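I finished the second season of Le Goff last night, a bit after eleven, and I've been trying to work out why I liked it so much less than the first. It's the same studio and mostly the same staff. The first season was my favourite anime of that year and I've watched it through 2 times. This one took me most of September because I kept putting it off.

For anyone who hasn't seen it, Le Goff is set in a run-down port restaurant. Armelle Delorme inherits the place along with its debts, and season one covers her getting it open again. There isn't much plot. People come in, they eat, they argue, and you slowly learn who owes what to whom. 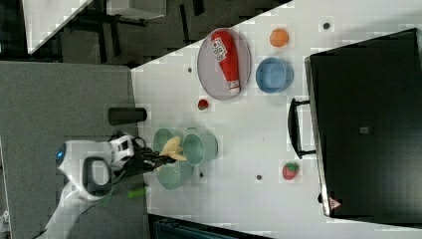 Season two opens with a cooking tournament. I don't mind a tournament in the right show, but it takes up 6 episodes here and hardly any of it happens in the restaurant. Cirilo Bermúdez is brought in as the rival chef, and he gets a flashback before we've seen him cook anything. His grandfather's fruit stall is nicely drawn. I just didn't know him well enough yet to care about it.

The best episode is the fifth, when Armelle goes home between rounds and finds Kai Lammers has been running the kitchen on his own. They clean the grill and barely talk. The colours drop back to the browns and greys of the first season and the music stops completely. I would have taken a whole season of that.

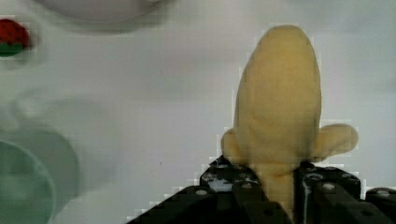 Banana, flaps out.

After the tournament there's a two-episode story about Elfriede Danzer and the missing ledger. People on the forum I read were split on it. I thought it worked, though the reveal is rushed. She has been writing in that ledger for 833 days, which the show tells us three times, and then the big scene where Armelle reads it lasts less than a minute. They could have cut one of the semi-finals.

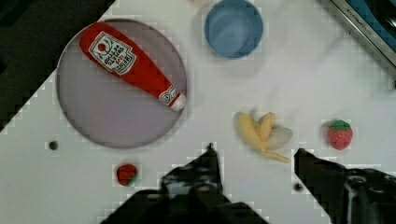 The food animation is still very good, and it's the main reason I'd tell people to try the show. Every dish gets proper weight and steam, and the knife work is clearly drawn by someone who cooks. What I missed was the cheap stuff. Season one had Kai's late dinners after closing, usually fried rice or an omelette, and the camera would sit on them as long as it did on the fancy plates. A red ketchup bottle lying across a plate would have got its own close-up back then. In the tournament it's all glazes and foam.

I watched it subbed. I tried one episode of the dub and Armelle sounded too young to me, but Raphaël Tessier, who lent me the first season years ago, prefers it and says I should give it longer. The new opening is fine. The ending song is better than fine and I've had it on at work.

The manga is well ahead, nearly 1000 pages past where this season stops, so there's plenty left to adapt. I've ordered the next two volumes and I'll probably read those before deciding whether to bother with a third season.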